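Reading time: 3 min

Vlad two-arm kit for home benches, sold by Priltley

Priltley calls Vlad a helper for any kitchen. I'd call it a pair of arms, a simulator and a great deal of your own time. The kit costs 2324 before delivery, and 228 more if you want the spare gripper fingers. We put it on the shared bench at the Rimovcombe workshop in July, and most of our hours so far have gone into the simulator, Bustix, which comes with the kit.

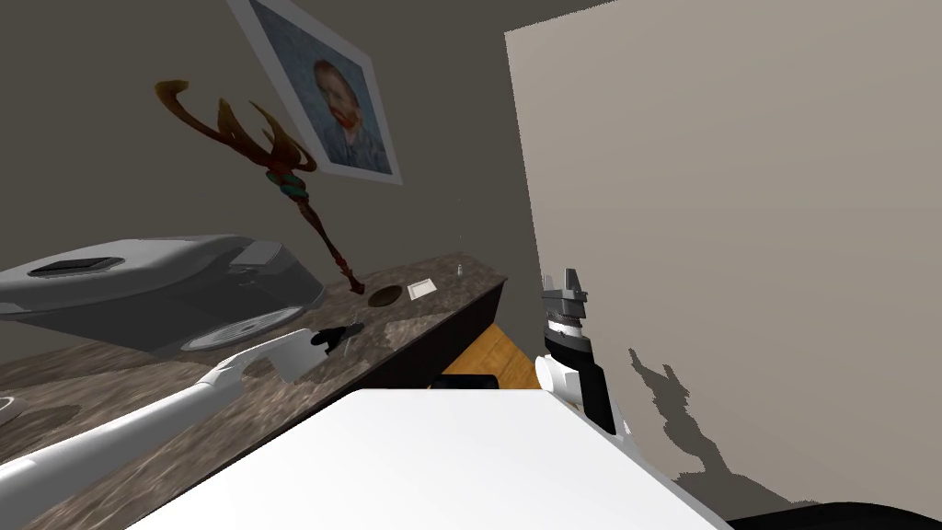

Bustix was easier to set up than I feared. You load a room, drop in the arms and drive them from the same script that later runs the motors. The arms move smoothly enough on screen — a bit too smoothly, if you ask me. Real joints sag and cables snag. Bogdan Husar, who wired our pair, turned the joint speed down to 3 on the slider and still doesn't trust it near the edge of a worktop.

The leaflet promises "ready in an evening". Allow 7 evenings, more if you have never tuned a gripper. The supplied rooms are pretty, but I'd swap half the ornaments for a decent model of friction.

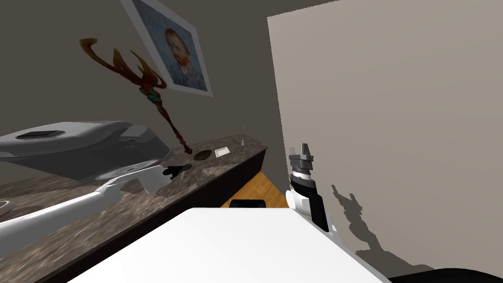 Bustix room: left gripper open over the marble worktop, right gripper pointing up.

In the box: two arms, the power supply, the Bustix licence and a printed wiring sheet. No clamps and no stop button, so budget for both. The licence covers one computer — ask Priltley before moving it to another.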